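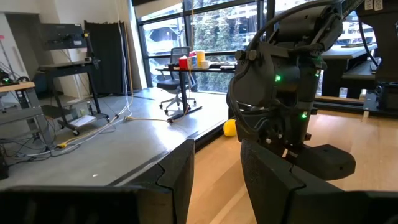
Store-Brand Coffee Pods: Did I Save Anything?

Sun 21 July

A few of you wrote in after the June newsletter asking if I'd ever do the math on coffee pods, and well, I have now done the math on coffee pods. I bought a box of 100 from Laswood, the warehouse place out past Hodham, and drank my way through them alongside my usual Fröhlich ones (my heart rate is fine, thanks for asking).

First the price. The Laswood box came to 17 cents less per pod than Fröhlich, before tax. That sounds like pocket change until you look at how much we drink in this house. I went back through my receipts and we got through 1,078 pods last year - yes, I was a little horrified too - so switching completely would have kept $183.26 in my pocket. That's a decent set of tires for the bike, or a lot of groceries!

Now the taste. The dark roast is good. I'd serve it to company. The medium roast is thin on the large cup setting, so I've been using the small one and topping it up with a splash of hot water, which sounds backwards but tastes better to me. Skip the hazelnut. I gave the rest of mine to my sister and she gave them back.

A few pods had lids that didn't sit quite flat, and one of those leaked grounds into my mug. When I emailed the store they put a credit on my account the next morning without asking for a picture, so points for that.

I also tried the Pramidov sampler, because it was on the end of the aisle and I am weak. It's cheap if you buy two boxes and pricey if you buy one, so check the shelf tag before you toss it in the cart. The decaf was my favorite of the bunch.

One more thing on memberships. Laswood charges a yearly fee, and if pods are the only thing you'd buy there, you need to take that off your savings. We get our dog food and paper towels there anyway, so I didn't count it.

Next time I'm doing dishwasher tablets. If you have a cheap brand you swear by, hit reply and tell me which one, and whether it leaves that white film on the glasses.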